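Workshops > Notebooks > Atville bench > September

Last updated: Sunday, 4.40 pm

Bench notes, tape and cloth

A slow sort of afternoon, and I'm glad of it, because I've been meaning to write up the table properly before I forget why we set it out as we did. Zyanya asked me on her way out whether the gridded cloth was staying, and the short version is that yes, it is, I've grown very fond of it. The pale green is easy on the eyes after a long day, and the thin white lines mean you can put a thing down, wander off to make tea, and put it back more or less where it was. The old cloth from Rivadeneira was a heavier weave and it rucked up every time anyone leaned on it. I have folded it and put it on the shelf over the sink – please don't throw it out, it will do for packing.

First job today was the cloth itself. It came out of the parcel with creases like a road map, so I ironed it on the wrong side, cool iron, and then pulled it square from the back edge. Leandro's way is to start at the front and work backwards, and we had a friendly quarrel over that last time, but I do find the back edge is the one you notice when it's crooked. Held it down with the flat weights for the length of a cup of tea, then took them off again.

Then the things for the back row. We keep going round in circles on what counts as a good household mix. My feeling is that you want some that stand up by themselves, some that have to lie down, and something with an awkward outline that won't sit tidily whatever you do. The artificial grapes are perfect for that last part. Lorena found them in a box of shop-window bits from Pillumer and I was a bit sniffy about them at first, but they've won me over completely. They want dusting between the berries with the small soft brush. No water, as I don't trust the dye.

The folding laptop stand lives flat from now on. I tried it opened up and it took over the whole row, and you couldn't see past it. Flat, you still get the crossed struts, and a small bottle will stand in between the rails, so it earns its space twice over.

Tape measure: the yellow one goes in the middle, nearer the front. I know it looks like something left behind after a job (Ulises has already tried to put it back in the drawer, bless him), but it belongs to the set. The cord is to stay on it. The brownish string at the other end is in a tangle and I've left the tangle alone. I did sit and pick at one like it in the spring and lost most of a morning.

Costs, for Brayden's sheet: 12 for the cloth, 70 altogether including the brushes and the second set of weights. The Clorngate catalogue wanted 400 for a ready-made kit of much the same sort of thing, and I can't see that we'd have been any happier with it.

Still to do: hem the short side of the cloth where it has begun to fray, find a lidded box for the grapes, write out labels for the shelf. I'd also like a second pale cloth without the lines, so we can swap when this one is in the wash.

3 comments · 2 shares

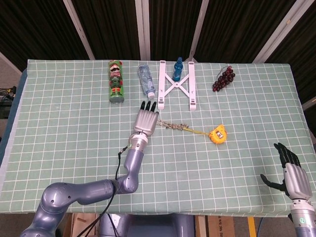
How should the grid cloth be washed so that the lines stay straight?

Cool wash by itself, no spin, then dry it flat over the two rails and pull it square while it's still damp. Iron on the wrong side once it's nearly dry.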